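Petix VS-2 Chamber Vacuum Sealer: Long-Term Review

The Petix VS-2 replaced an external-clamp sealer in my kitchen last February. It has been used for raw meat, stock, marinades, dried beans and a fair quantity of cheese. The review below covers the standard model with the oil-lubricated pump. A dry-pump version is sold under the same name at a lower price, and most of what follows on noise and pull-down time does not apply to it.

Construction

The case is folded stainless steel with a clear, domed lid. The lid is held on two hinges with gas struts, and both struts still carry it at full height without sagging. The lid gasket is a one-piece silicone extrusion seated in a channel. It pulls out by hand for cleaning and goes back without tools, although the joint should end up at the rear, where there is less deflection when the lid is pressed down. The manual does not mention this. With the joint at the front, the lid on my unit needed a second push on one start out of every few.

The machine is heavy. It weighs 38 pounds empty and does not come with handles. There are recessed grips under the side panels, but they are shallow, and the pump sits toward the back, so the load is uneven. Plan to give it a permanent place on the counter. Behind it, leave enough room for the lid to swing, and leave the side vents clear.

The seal bar lifts straight off two contact pins. The heating element is a double wire, giving two parallel seals with a narrow gap between them. The covering tape is ordinary PTFE-coated fabric and can be bought by the roll. Mine was replaced once, after a spill of sugar syrup had burned onto it. The work took less time than finding the small screwdriver.

Controls

There are three settings: vacuum time, seal time and cooling time. All three are set in seconds on a membrane panel. The machine does not have a pressure sensor, and the dial gauge on the front is only an indicator. This matters for anyone coming from a sensor-controlled unit. A nearly full chamber pulls down faster than an empty one, so a time that is correct for a large bag of liquid is too short for a small bag of nuts. The supplied filler plates reduce the difference and should be used whenever the bag is thin.

The panel holds a handful of presets. They are overwritten by holding the program key until the display blinks. There is no lock, and it is easy to overwrite one by leaning on the panel while loading a bag. I keep the values on a card taped inside the cabinet door.

A stop key ends the vacuum phase early and goes directly to sealing. It works well with liquids, which begin to bubble before the set time is up if they are at all warm. The key has to be pressed firmly. A light touch is ignored.

Pull-down and noise

On a cold start the gauge needs noticeably longer to reach the bottom of its travel than it does after a few cycles. The cause is cold oil. Running two empty cycles first settles it. The manual suggests one, which in a warm kitchen is probably enough.

Noise is moderate and low in pitch. The release of air at the end of the cycle is the loudest part, a sharp hiss lasting a couple of seconds. Conversation is possible beside the machine during the vacuum phase. The old clamp sealer was considerably worse.

Bags

Chamber machines accept smooth bags, and this is where the running cost comes down. I have used three kinds.

Renilex Standard is the bag that most sellers pair with the machine. It is a plain nylon and polyethylene laminate. It seals over a broad range of times, and the seam can be peeled only with effort. The film is stiff in the smaller sizes and tends to stand away from irregular contents, leaving small channels along bones and at folds. These are not leaks, but they fill with juice and look poor after freezing.

Renilex Heavy is the same bag in a thicker gauge. It needs a longer seal time and a longer cooling time. I would buy it for ribs, shellfish and anything else with a point on it. For boneless cuts there is no benefit that I could find.
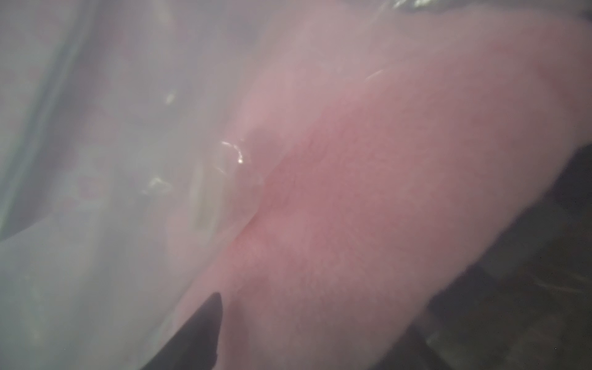

Whitelaw bags are softer and follow the contents more closely. They are also less forgiving at the seal bar. With the seal time set for Renilex Standard, the inner line of a Whitelaw bag thins and turns wavy. Lowering the time by a small step cures it. Whitelaw sells the bags in cartons without an inner wrapper, and the top few in each carton arrive creased. A crease across the mouth is the most common cause of a failed seal with any bag, so those few get used for dry goods with the mouth smoothed flat over the bar.

Sealing meat

Results with boneless cuts were consistent once two conditions were met. The meat has to be cold all the way through, and the top few inches of the bag have to be clean. Folding the mouth of the bag back into a cuff before loading takes care of the second. Fat on the seal area is worse than water. Water mostly boils off under the bar, while fat stays in the seam and produces a seal that looks sound and opens a week later in the freezer.

Very high vacuum is not always wanted. Ground meat comes out dense and hard to separate, and thin fish fillets take on the texture of the bag. For both I cut the vacuum time by a third. Poultry with the bone in is best with the full time and the heavier bag, and with the bone ends turned toward the middle.

Sealed cuts kept in the refrigerator darken in the bag and regain their color after some time in open air. The smell on opening is stronger than that of fresh meat from a tray and fades in the same way. Neither is peculiar to this machine. A smell that does not fade is a different matter, and the meat should be thrown out. Vacuum packing does not replace refrigeration, and fish in particular should be thawed out of its bag.

Failed seals

I kept a tally over one stretch of regular use. Of 204 bags sealed, up to a dozen lost vacuum within a month, the doubtful cases being bags that had loosened slightly without an opening I could find. Most of the clear failures were traced to a crease in the mouth. A few were punctures from chop bones in the standard bag. The seal bar itself was at fault only during the week before the tape was replaced.

A simple check catches most of the bad ones. Leave the sealed bags on the counter while the rest of the batch is run, then press the film at a corner with a thumb. If it slides over the contents, reseal it at once. For raw meat, do this in the refrigerator and wait until the next day.

Liquids

Stock and sauce can be sealed without a tray or pre-freezing, which was the main reason for buying a chamber machine. Chill the liquid overnight, fill the bag no more than half, and lay it so that the liquid level is below the bar. The VS-2 has a flat chamber floor without a well, so the filler plates have to be arranged to form a slope. A sloped insert is sold separately by Prenura. It fits correctly, though it is priced too high for a piece of molded plastic.

Maintenance

The oil is visible in a sight glass at the rear. It should be clear and between the lines. Mine turned cloudy after a long run of warm marinades, and an oil change brought back the original pull-down time. The drain plug is placed low and close to the foot, so the machine must be moved to the counter edge to get a tray under it. This is the least considered part of the design.

The chamber wipes clean. The corners are rounded, and the only place that collects residue is the pair of sockets for the contact pins. A cotton swab reaches them. Do not spray cleaner into the chamber, as whatever remains will be drawn into the pump.

Parts are available. Gaskets, tape, elements and oil are listed on the Petix parts page and were in stock each time I looked. The struts are not listed, and my email about them has not been answered.

Assessment

The VS-2 seals reliably, takes inexpensive bags and can be serviced at home. Against it are the weight, the position of the drain plug, the unlocked presets and the lack of a pressure sensor. Someone who seals a few bags a month would be better off with a clamp machine and the money left over. For regular use with meat and liquids I would buy it again, with a carton of Whitelaw bags for boneless cuts and a small pack of Renilex Heavy for everything with bones.

Related reviews
Prenura sloped insert and filler plates
Freezer labels that stay on
Clamp sealers compared
Boning knives under the usual price

We use cookies to remember your settings and measure traffic. Accept | Manage preferences

Contact | Copyright, all rights reserved | Back to top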